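# Kilmont Small Laundry

2 min read

Kilmont is a collection of pictures of small, pale laundry lying about on tables, and we're really pleased to have it out at last! There are 3000 pictures in this release, sorted into 9 folders by the kind of fold: flat, rolled, crumpled and so on.

We started with pale things on purpose. White and nearly-white cloth is a pain to sort — the creases are faint, the edges melt into each other, and a sock can look just like a vest until you pick it up. The crumpled folder is our favourite by a mile.
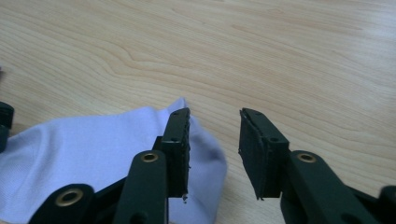
*From `crumpled/`: pale lavender-white cloth on a light wooden tabletop.*

## What's in the download

- `pictures/` — the 9 folders
- `labels.csv` — one row per picture, with fold, colour and surface
- `notes.txt` — odds and ends, worth a read

If you can't tell what a garment is, label it `small_cloth`. We use that one a lot, and it's fine. Colour is whatever it looks like in the picture, so "lavender-white" and "white" are both allowed.

## Changes

Version 2 (2019-04-29): merged the Minami labels and fixed the Zivness spellings (grey, not gray). Towels have moved to Brolterari.

## Comments (2)

**pegbag:** Love the crumpled folder! Any chance of dark socks next?

**tubtwo:** Row order in labels.csv doesn't match the folders for me, sorting by name fixed it.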